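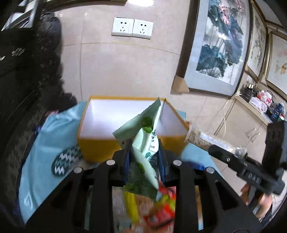
The Snack Box Problem

Opinion > Machines at Work > Household

Latest Opinion Reviews Letters Subscribe

By Ridwan Oei
4 min read

Every August somebody at a trade show tells me that the home robot is two years off. I have been hearing it long enough to have raised a child in the meantime, and the child can put snacks in a box. I'm still waiting on the machine.

Packing snacks sounds like nothing. Then you pick up a crumpled packet and it folds in your fingers, and the part you were holding is now somewhere else. Factory arms are good at parts that keep their shape. Give one a bag that is mostly air and watch the engineers get quiet.

Harico sent me a sheet last year claiming 1,067 successful picks in a row. I asked what was being picked. Cardboard cubes, all one size. When I visited the Hadodgate test kitchen they let me bring my own groceries, and of 46 items the arm put away 26. It crushed a bread roll and spent a good while on a packet of crackers - the sort of thing my mother does while on the phone.

I don't think the people building these things are frauds. McPhee, whose gripper I rather liked, told me flatly that soft packaging is still hard for them. I wish their sales department talked that way.

And look at what a normal table asks for. Clear wrappers next to shiny ones, bread beside biscuits, a bag lying across another bag, cloth underneath that wrinkles if you drag on it.

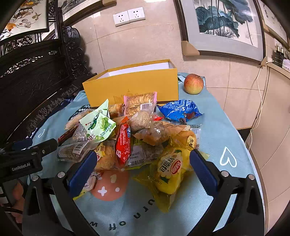 Would I buy a robot to do this today?
I wouldn't. Cisance quoted me 43 dollars a month for a kitchen arm, with setup extra, and the contract left out "flexible packaging" in the small print. That covers most of what I eat. I'll look again when they strike that line, and I'll bring the crackers.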